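Getting the cabin ready for guests

We've been letting our little place at Bretley for a few years now and I still love changeover mornings! There's something so satisfying about throwing open the windows, putting the kettle on and getting the whole place shipshape before the next lot comes up the drive. A few tricks I've picked up along the way.

Strip the beds first, before you touch anything else. The first load can be washing while you do the bathroom, and on a good drying day it's on the line by 9. I keep three full sets of linen per bed (one on, one in the cupboard, one in the wash) and it has saved my bacon more than once.

Wipe the fridge shelves with warm water and a teaspoon of bicarb. No perfume, no streaks, and the milk doesn't end up tasting of lemon cleaner. 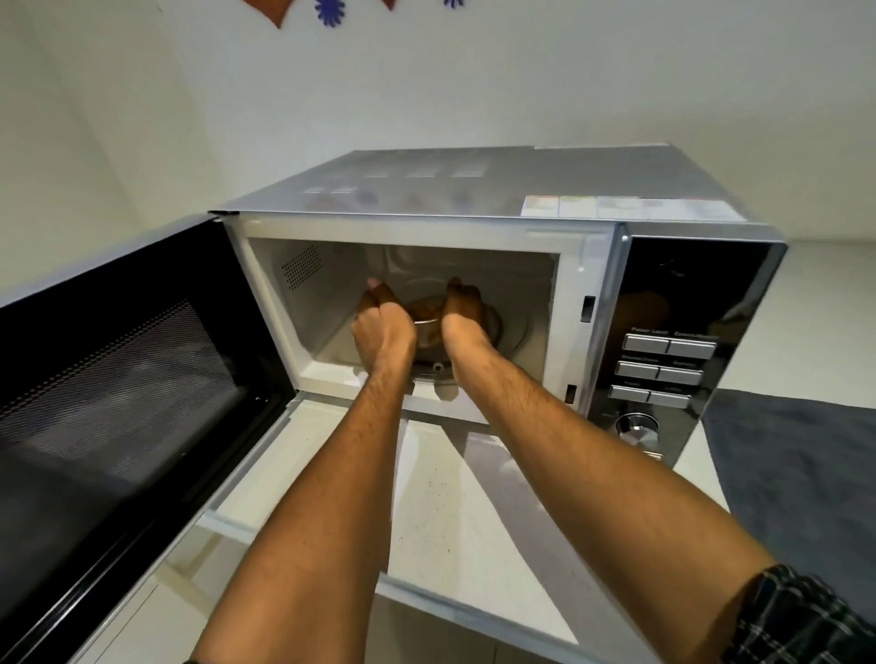
Mugs get tea stains faster than you'd believe. A paste of bicarb and a splash of water, left on for 20 minutes, brings them up beautifully – my neighbour Lionel Clegg swears by denture tablets, and I have to admit they work a treat too.

For the deck, sweep along the boards, then have a quick look under the chairs for spiders. Guests from the city really do appreciate this one!

Keep a spare of everything small: tin opener, corkscrew, remote batteries, plug for the sink. Mine live in an old biscuit tin on top of the wardrobe.

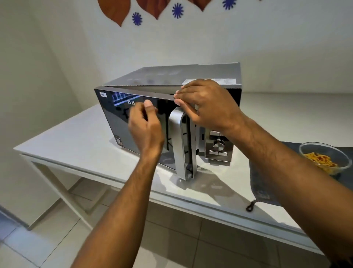

Write the wi-fi password in big letters and stick it inside the pantry door. Same goes for bin night and the trick to the shower tap (ours needs a firm quarter turn to the left).

Last job is the doormat. Give it a good bash over the rail, leave the porch light on if they're arriving after dark, and pop some fresh milk in the fridge door.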